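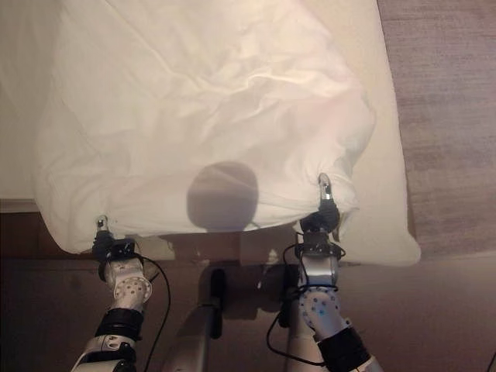 Kevo bedding project
Progress report to Benberg, 06/11/2023
Prepared by Sosina Gidey

Work this period was on two-arm handling of pillowcases. The data set now holds 1,237 demonstrations, all recorded by Ese Afolabi and Femi Isah in the bedroom test area. We added 240 of them since the last report, most with the case already wrinkled at the start.

The main change is in how the policy picks its grasp points. The earlier version looked for the hem along its full length and often closed on a fold in the middle. The new one predicts the two lower corners first and moves the arms only when both predictions agree across several camera views. We ran 100 trials with each version on the same bed. Dropped corners are down, and the right arm no longer waits for the left before closing.

Two problems remain. The shadow of the robot's head on light cloth still pulls the corner prediction toward the center. Dionysis Pappas is retraining with varied lighting to deal with this. The wrist cables also limit how far the arms can turn inward, and new routing has been ordered.

Spending is within plan. Next period we start on pulling the case over the pillow, then repeat the trials with darker fabrics. Yakubu Olaniyan will send the full trial logs separately.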